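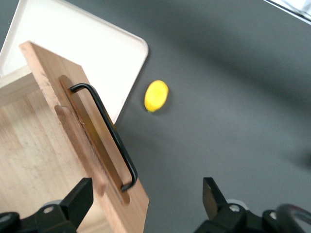 From: Severino Campos
To: drawer-task list
Subject: Re: Re: how many more of these do we need

Replying to the list and not just to Waklow, as I suspect others have the same question and are too polite to ask it. The quoted bit first, trimmed for length and for one remark about my spreadsheet.

> Hi all,
>
> I went through the first batch over lunch. Overall it looks usable,
> but I have three worries.
>
> One. The operators are getting good. The early episodes wander all
> over the place and the later ones go straight to the handle like
> they're late for a train. If the policy only ever sees perfect
> approaches, it won't have a clue what to do when it's an inch off.
>
> Two. The instruction text. I found "open drawer", "open the drawer",
> "pull the drawer out" and, in one case, "drawer pls". Are we keeping
> these or cleaning them up?
>
> Three. Do we really need 3000? The Himeo people say they got a decent
> drawer policy out of far fewer, and I'd like the arms back in May for
> the cable work.
>
> Also, who is resetting the table between episodes, and are they
> doing it the same way each time? I can almost tell the operator from
> where the lemon is.
>
> Waklow

OK. In order, more or less.

> The operators are getting good.

Yes, and I take full blame. We practiced. It seemed like a reasonable thing to do at the time.

I agree it's a problem. You can practically watch us learn in the data, and then you can watch us stop being interesting. My proposal is that for the next block we start the right arm from a wider spread of poses, including some rather stupid ones: too low, too far to the left, gripper turned the wrong way. The operator then has to recover, and the recovery is what we keep. I tried a handful of these yesterday and they are slow and ugly and exactly what we want. Please resist the urge to delete your ugly ones. I know who deletes them. The episode numbers have gaps.

What I don't want is acting. If you fake a miss, it looks like a fake miss: the hand sails off to the side, pauses for effect, and comes back. Start from a bad place and then do your honest best.

A related point on the wrist cameras. When the drawer comes out, its front takes up a big piece of the view, and the handle gets a bit smeared if you're moving at any speed. I've had two people ask whether to throw those episodes out. Keep them. The robot is going to have the same view when it's driving itself, and it won't be able to ask for a nicer one. Throw out an episode if the stream drops or the clocks disagree, and otherwise leave it alone.

> "drawer pls"

That one was me, at 7 in the evening.

I'd keep the variety and fix only the ones that are wrong. A person in a kitchen will not say the same sentence every time, and a model trained on one sentence learns to ignore it. But "pull the drawer out" had better mean the drawer ended up open, and I found 56 episodes in which the text says "open" and the operator is closing it. I've corrected those by hand. If anyone wants to buy me a coffee, I won't stop them.

For the next block each operator gets a sheet of phrasings and takes them from the top. Add your own at the bottom if you like. No more than one joke per sheet.

> Do we really need 3000?

Short answer: I don't know, and neither does anyone else on this list, whatever they may tell you at lunch.

Longer answer. We have 972 episodes that pass the checks. Of these, 237 were recorded with the old gripper calibration, and I would hold them out until somebody has shown they don't hurt. Kawaguchi has offered to train one policy with them and one without, which should settle it faster than the four of us arguing.

As for Himeo, I read their notes too. One cabinet, one position, nothing else on the table. I'm glad it opens. We are asking for the cabinet at an angle that changes, with groceries lying around that have nothing to do with the job, and the arm is supposed to go for the drawer and leave the lemon in peace. I wouldn't expect their number to carry over.

What I suggest is that we stop treating 3000 as holy. We finish the block we're in, train, look at where it fails, and collect for the failures. If it always misses when the cabinet is turned, we record turned cabinets. If it works, Waklow gets the arms in May and I get my evenings back. My one condition is that we agree on the test positions before anyone has seen the policy run. We all remember the Rendby demo, and how the test positions for that one were chosen.

> who is resetting the table between episodes

Everybody, each according to their own private religion.

This is the worry I'd rank first. I went and looked after your message, and you're right about the lemon. One of us puts it next to the tray every single time. Another one lines things up in a row, like a shop window. I'm fairly sure the shop window is mine, which I found a bit upsetting.

The current setup, for those who haven't been in the lab lately: 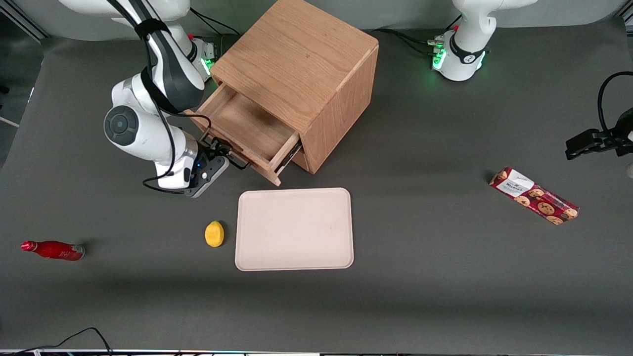

Right arm at the drawer. Bottle, lemon, tray and cookie box across the middle of the table.

It's a perfectly good layout for one episode and a terrible one for fifty. The drawer policy should have no opinion about where the cookies are, and right now we are giving it every chance to form one.

So, new reset rules, starting with the next session:

– The script prints a layout before each episode. Put the things where it says, even if it looks silly. It will sometimes look silly.

– Within a hand's width is fine. Don't measure. Somebody was measuring.

– The cabinet gets a new angle every ten episodes, also from the script. Check that the drawer can come all the way out before you start recording, and move whatever is in the way.

– Drawer fully shut for "open" episodes, fully out for "close" episodes. Half open is a separate task and we'll get to it.

– Left arm goes to its parking pose and stays there. It's in view of the fixed camera, which is fine, but it should be doing the same nothing each time. I'd like to use it later for the version where one hand opens and the other one puts something in, so please don't park it in creative new places.

– Look where the cables run on the near side of the table before you sit down. If you have to shift them, do it between episodes.

If an object ends up on the floor mid-episode, finish the drawer motion, mark the episode "disturbed" and carry on. We want some of those. We don't want to find them by surprise in training, so do mark them.

One thing you didn't ask. The success label is still being set by the operator, immediately after the episode, by the person who would most like it to have been a success. I sampled a small pile and in several the drawer is stopped well short and proudly marked as open. Could two people take an hour each and relabel from the fixed camera only? You shouldn't label your own. I'll do a share, and I'll happily be mean about everyone's.

If there's an objection to any of this, send it to the list before the next session. Silence will be taken as enthusiasm, as usual.

The layout script is in the shared folder under tools. It needs the operator's initials as its first argument and it will crash rather rudely if you leave them out. I know about that one.

Severino

--
You are getting this because you are subscribed to drawer-task.
To leave the list, send a blank message with "unsubscribe" as the subject.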